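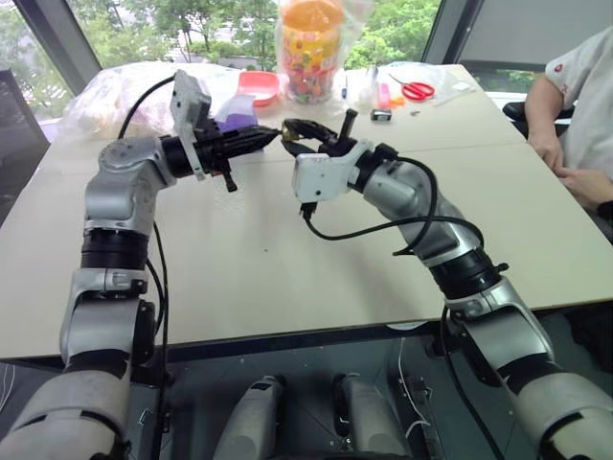

サハ包装教室について

トロランブリッジの駅前で「ラッピングで人生が変わる」という看板を見たことのある方は多いと思います。うちの看板ではありません。袋を上手に閉じられるようになっても、人生はたぶん変わりません。変わるのは、菓子を人に渡すときに袋の口がどうなっているか、その程度です。

当教室は、お菓子の小分けと袋詰めを教える小さな学校です。代表のマロウ・カーラソンは菓子卸のドッドベルグで10年、詰め合わせの検品をしていました。そこで見たのは、見栄えばかりで開けにくい包みと、リボンをほどいた途端に中身が転がり出る袋の山だったそうです。開校のときも、本人は「こんなものに月謝を払う人がいるのか」と疑っていました。今も少し疑っています。

教えていること

透明の袋と蓋つきの容器、はさみ。道具はほとんどこれで足ります。専用の器具を何種類もそろえるよう勧める教室もありますが、初回に買っていただくものはありません。色とりどりの飴は大きな容器からいったんボウルに出し、そこから袋に分けます。容器から直接袋に注ぐと速いように思えますが、試した方はたいてい床を掃くことになります。

袋の大きさは中身を見てから選びます。先に可愛い袋を買ってしまった方は、それも持ってきてください。使えるかどうかは保証しません。

「黄金比」や「プロの配色」といった講座はありません。飴の色の組み合わせに正解があるという話を、私たちはまだ信じていないからです。受け取った子どもが好きな色から食べる、ということなら知っています。

講師

カーリ・スノッラドッティルは袋詰めの基礎を担当しています。説明は短く、質問されるまで手を出しません。不親切だというご意見も届いていますが、直す予定はないようです。
リンジー・トモアナは贈答用の包みを担当。リボンは一本まで、という方針をめぐってカーラソンと意見が合わず、教える内容が二人で少し違います。どちらが正しいかは受講して決めてください。

料金と時間

一回3000円、材料費込み。定員は20名ですが、机の広さを考えるともう少し少ない方が楽です。午前の部は10時からです。12月は贈り物の準備で混み合うため、振替はお受けできないことがあります。

修了証は出していません。以前グルンデルという業者から「認定資格にすれば受講料を上げられる」と提案されましたが、何を認定するのか最後まで分からず、お断りしました。

見学について

見学は無料です。申し込みを迫ることはありませんし、その日だけの割引もありません。窓の外に木の見える教室で、普段どおりの作業を見ていただきます。余った飴はお持ち帰りいただけますが、袋はご自分で閉じてください。

お問い合わせは受付のパーシー・テロまで。電話よりメールの方が早く返事が来ます。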